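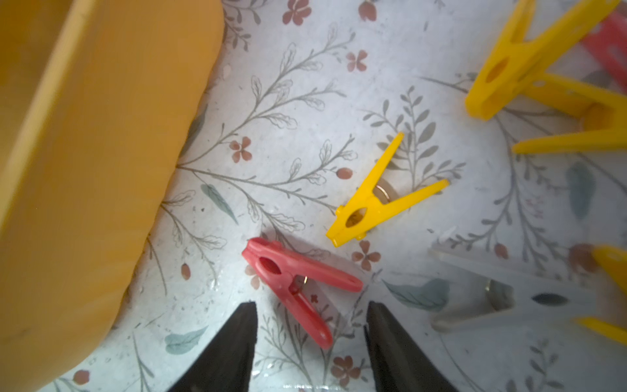
The last tablecloth street in Wolgate

Feature

December, ten past six in the morning, and the shutters on Cullholm Row are already halfway up. Rain. A van blocking the tram stop. Inside number 3, Rostam Shahbazi is cutting wipe-clean cloth off the roll and not looking at his hands.

He sells by the yard. Always has. Florals, mostly, then checks, then fruit. Lemons come back every few years, he says, and nobody can tell him why. "You order lemons in a bad lemon year, you have lemons forever."

There used to be a whole street of this. Oilcloth, curtain lining, ribbon, zippers. Then the Gauthier mill shut its printing hall and 300 jobs went with it, and the shops thinned out after that. A phone repair place. Two nail bars. A Positz showroom, beige everything, no patterns at all.

Shahbazi bought the mill's old sample books when it closed. 4000 swatches, some stuck together, some with the printer's notes still penciled on the back. Too much green. Try again. Customers bring in a torn corner from a grandmother's kitchen and he goes looking. Sometimes it takes a week. Swatch 1024, a rose trellis, has been asked for so often the page fell out of it's binding.

Can he get it reprinted? Sometimes. Small runs cost a fortune and the colors never quite match, the old pinks especialy.

The lease is up in spring. He shrugs. A woman comes in out of the rain wanting two yards of something cheerful, and he is off up the ladder.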